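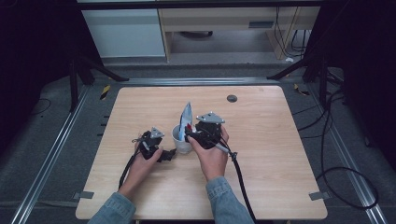
By the Oltel press desk, Edolport — September

Newsroom > Press releases > Furniture > Gundau work table

OLTEL ADDS GUNDAU WORK TABLE TO FALL RANGE, ORDERS OPEN NOW

EDOLPORT — Oltel is adding a new work table to its fall range. Name is Gundau. Light wood top, rounded corners, one small round cable hole toward the back on the right. Orders open today for trade customers, public orders later in the month through Heffernan stores and the Oltel site.

Gundau is made for jobs that happen by hand at a table. Packing, sorting, filling. Putting a packet in a paper cup and moving on to the next one. Small offices, break rooms, school craft rooms, the back end of a coffee counter. Customers in those places told us they were using dining tables for this kind of work and catching their sleeves on the corners. So the corners are round.

The cable hole was the most requested change after last year's range. Dark insert, sits flush, takes a lamp cord or a charger. Only one hole per table. Customers who want a second can have it cut at the Edolport workshop before delivery, allow 18 working days. We do not recomend drilling your own, and the warranty does not cover it.
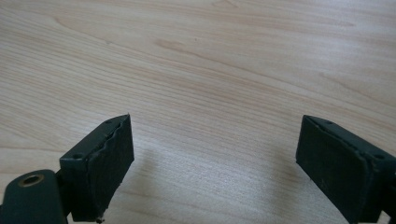

Gundau tops are sold in one finish only, a pale one, and we get asked about matching. Short answer is we don't match them. Each top keeps the grain it has. Expect fine lines in cream and light tan, mostly on the diagonal, narrow darker streaks in between, and sometimes a longer streak lying almost level across the wood. Those are part of the surface and will not be treated as faults or accepted as a reason for return. Customers buying several tables for one room should look at the floor models first. Stores have been asked to keep two out, side by side.

Cleaning is a damp cloth and then a dry one. No scouring pads, no bleach. Hot pots need a mat. Paper cups are fine, but wipe up spills the same day, coffee especially.

PRICE AND AVAILABILITY

Trade price is $600 per table, legs included. First run is 200 tables, all finished in Edolport. A second run is planned for after the holidays if the first one sells thru. Trade customers ordering 22 tables or more get free delivery and the cable holes cut wherever they want them, drawings to be sent in with the order.

Heffernan will have the table on display at its Edolport store starting this month. Other stores to follow, list to come. Store price is set by Heffernan, please ask them and not us.

Gundau does not replace the current Oltel folding table. That one stays in the range at the same price.

ABOUT OLTEL

Oltel makes tables, benches and shelving for small workplaces. The company is based in Edolport, where it runs a workshop and a showroom. Showroom is open until 6 p.m., parking at the rear.

Press questions, loan tables and larger pictures: contact the Oltel press desk. Please put Gundau in the subject line.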